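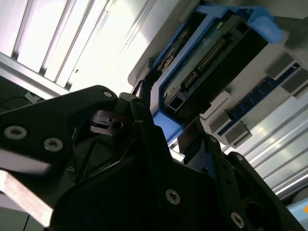

Wrist camera view during a Drestis run at Grirnside, with the gripper tip close to the latch on a blue drive caddy.

Drestis replication: frequently asked questions

Last updated 3 September 2021

We get the same handful of emails every time someone shares the Drestis results, so the replies are collected on this page. We're the Oravec group at Grirnside. We did not invent Drestis. We reran it on our own hardware, and we came away less impressed than the people who write to us usually are.

What is Drestis supposed to do?

It's a method for getting a robot to take a drive caddy out of an enclosure using only the camera at its wrist. It learns from recordings of a person steering the arm, then predicts short chunks of motion from the current picture and the last few before it. The claim is that it needs no model of the caddy and no force sensor. We agree that it runs without either. Whether it should is a separate matter.

Does it work?

Sometimes. We ran 129 attempts that we consider fair, meaning that nobody touched the arm or the enclosure between the start signal and the stop. The caddy came free in a bit more than half of them. The original write-up has a much rosier number, but it counts a caddy as removed once the latch lets go. We count it when the caddy is out and held. If you use their rule on our logs, our results look a lot more like theirs, which should tell you how much weight the rule is carrying.

Why is your score lower? Did you set it up wrong?

Possible, and we've looked. We used the published weights first and then trained again from our own recordings. Both versions got stuck in the same place, at the latch. The tip has to land within 2 millimeters of the right spot or it slides off, and by then the gripper fills most of what the wrist camera sees. The method is guessing at the very moment it most needs to look.

We'd be glad to be shown a mistake. So far the suggestions have been to collect more data, and you can say that about anything.

Would a second camera fix it?

We tried a fixed one off to the side in February. It helped on the approach and did very little at the latch, where the arm was often in the way. We wouldn't rule out a better spot for it. We would also point out that "wrist camera only" is the headline claim, so adding a camera means testing something else.

Is lighting a problem?

Yes, more than the paper lets on. Aluminum rails and ribbed metal throw highlights straight back into a small camera, and parts of the background wash out to plain white. Runs under softer light went better. We haven't published a number for that because we changed the lamps and the starting pose in the same week and can't separate the two. That one is our fault.

How many kinds of caddy did you test?

Five, and all of them blue. We know. Anyone who tells you the method generalizes on the strength of our data hasn't read this page. We suspect it has learned to lean on the color, and we'd want to see other colors before believing otherwise.

What about Midum?

Midum is the simulated benchmark that goes with the task. Drestis does very well there. The simulated latch gives way when the tip gets near it, and the simulated caddy never binds in its slot. Real ones bind. We found little connection between a version's Midum score and how it did on our bench, and we've stopped using Midum to choose which version to run. It's still handy for catching crashes in the code.

Can it put the caddy back?

We don't know. Putting one in is harder than taking one out, and no one has shown it with this method to our satisfaction. There is a video going around. It has a cut in it.

Did the robot damage anything?

We bent a latch on two caddies. Without a force sensor the arm has no idea it is pushing too hard, and it will go on pushing. We now cap the motor current, and we strongly advise you to do the same before your first run. Also keep the gripper away from bare boards and connectors while you're tuning. Use scrap hardware. Please don't try it in a rack that is doing a job for someone.

Is it ready for a data center?

No. A technician pulls a caddy in a few seconds and knows when it's the wrong one. Our average successful run took over 5 times as long as one of us doing it by hand, and that leaves out resets.

So is the method worthless?

We didn't say that. The approach phase is good, better than the scripted routine we had before, and it copes with an enclosure that has been nudged out of place. If the authors had claimed only that, we'd have no complaint. It's the last bit of travel we don't believe in.

Can I have your logs?

Yes, including the failed runs. Write to the group address and say which version you want, published weights or retrained. The files are large and the folder names are inconsistent. Runs marked "void" were left out of the count, and each has a note saying why. If you think we threw out a run we should have kept, send us the run name.

Will you test the next version?

If the weights are released, yes. We won't score it from a demo reel.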